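3.2 Building the Hand-Held Grippers in a Shared Workshop

All of the hardware used in this study was built at the Burkesley shared workshop, a members' space with two benches, a laser cutter that works on most days and a very good coffee machine. We mention the setting first because it shaped nearly every design decision that follows. Members bring in whatever they are fixing at home, so floor space changes from one evening to the next, and a rig that needs a cleared area or a fixed ceiling camera would simply never have been used. We wanted something that could be picked up, strapped on and put to work among other people's projects, and we are delighted with how far a pair of hand-held grippers got us!

The design, which we call Gillano, went through 4 full revisions. The first was a direct copy of a trigger-operated litter picker with a printed jaw, and it was dreadful to hold for more than a few minutes. Revision two moved the centre of mass back over the knuckles. Revision three introduced the wrist strap, suggested by Vimala Suvarna after she had spent an evening sorting hose fittings and found that most of her effort was going into not dropping the tool. The strap carries part of the weight across the back of the hand, and the fingers are left free to modulate the grip. The fourth revision, used for every result reported in Section 5, changed only the finger profile, from a flat paddle to a wedge. The wedge slides under thin objects such as washers and gaskets far more readily than the paddle did, and it still closes squarely on a bottle or a length of pipe.

Pose is recovered from printed fiducial markers on a cube fixed to each gripper. We tried a single flat plate early on and lost tracking whenever the operator turned a wrist past a modest angle, something people do constantly when they reach around an obstacle. With a cube, at least one face is normally turned toward the head-worn camera, and often two. The cubes are white with black patterns, and the colour matters: an early set printed on glossy stock threw highlights from the workshop's fluorescent tubes straight into the lens, and detection fell apart. Matte stock solved this overnight. Each face has its own identifier, so the left and right tools can't be confused even when the operator crosses hands.

Calibration between cube and fingertip is done with a small jig cut from scrap acrylic. The operator seats the closed fingers in a notch, pivots the gripper slowly through as wide a range as is comfortable, and the solver fits the fixed offset from the marker detections. We repeated this whenever a cube was knocked or a finger was replaced. Delwyn Baxter wrote the first version of the solver over a long weekend, and it has needed remarkably little attention since. Readers planning a similar build should know that the printed mounts creep a little in summer heat. Our early mounts drifted noticeably when left in a parked car, and the later ones were printed in a more heat-tolerant filament.

3.3 Recording Among Ordinary Clutter

Recording sessions ran through October. An operator wore the camera on a headband and carried out short reaching, grasping and placing tasks wherever there was room to stand. In total we kept 300 demonstrations and discarded 57, mostly for lost tracking near the start of a clip, before the operator had settled into a posture that kept both cubes in view.

The variety of backgrounds was the part that excited us most. Laboratory recordings tend to be made at one tidy table, and a policy trained on them can come to depend on that table in ways that are hard to detect. Figure 2 gives the operator's view with both grippers raised, among bottles, plastic-wrapped goods, bathroom fixtures and a slatted wooden pallet.
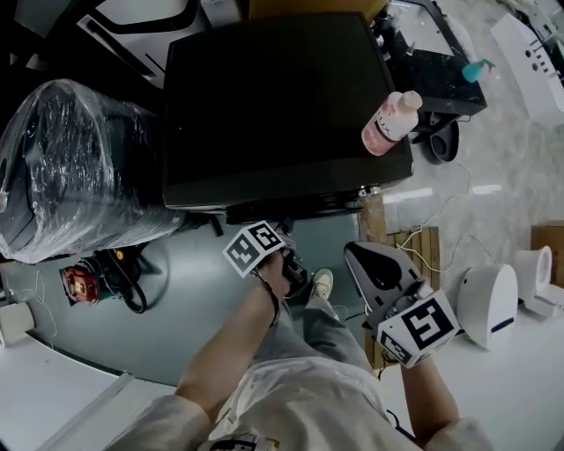
Figure 2. Operator's view of the two hand-held grippers and their marker cubes.

Working at this height above the floor also brought out a practical matter we had underestimated. Operators look down with the whole head when they reach low, so the camera moves a great deal between frames, and gripper motion has to be separated from head motion before the trajectories are useful. We handle this by estimating the camera path from static background features and expressing both gripper poses in the starting frame of each clip. Clutter helps enormously at this stage. A bare concrete floor offers few features to hold on to, whereas a busy workshop corner is full of edges and corners, and our camera path estimates were visibly smoother there.

Gripper opening is measured separately, from the apparent spacing of two small dots on the inner faces of the fingers. Where the dots were hidden by the object being grasped, we interpolated between the nearest good readings and flagged the interval. The flagged intervals were kept in training but given a lower weight, using the scheme described in Section 4.1.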